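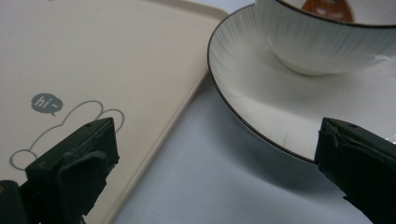

The bunny tray, beige, with dishes alongside.

Lunch at the Desk, and Other Crimes

The kitchen survey closed last week and I have now read all 62 replies, several of them twice, one of them out loud to my husband. Thank you to everyone who took part. Thank you in particular to the person who answered every question with "the fridge."

Let's start with the fridge, then. We are getting a second one. It goes on the Tremblay side of the building, next to the coat rack, and should be in by September if the electrician and the landlord can agree on which wall is whose. Until then the old rules hold: name and day on the lid, and anything left on Friday evening goes in the trash with its container. Yes, the nice glass ones too. I took no pleasure in the last clear-out, apart from the soup.

The bigger surprise was how many of you eat at your desks. When asked why, 17 people said they were too busy, and a larger group said the lunch room was "a bit grim." I would like to defend the lunch room, having picked the paint, but I ate in there on Tuesday with my back to the microwave line and somebody's sleeve in my salad, and I see the point. There are 40 chairs and places to put your knees at maybe half of them.

So we are trying something. From next week, lunch runs in two loose sittings, noon and a quarter to one. Loose means loose. You won't be marked absent. The Ostar team has already asked if it can be "permanently first," and the answer is that it can be first on even weeks, like a grown-up.

We are also bringing back trays. The old ones went missing a few at a time during the office move, and I have my suspicions about the third floor, where there are some very well-organized seed pots. If you have one at home, bring it in and leave it by the sink. I will look the other way for as long as that takes.

Last thing: the coffee. The Jorkard machine stays. I know. The contract runs longer than some marriages, and getting out of it would cost us $227 a month, which I would sooner spend on decent tea bags. Complaints about the foam can go in the suggestion box, where they will have plenty of company.

Angharad Mathias
Office Services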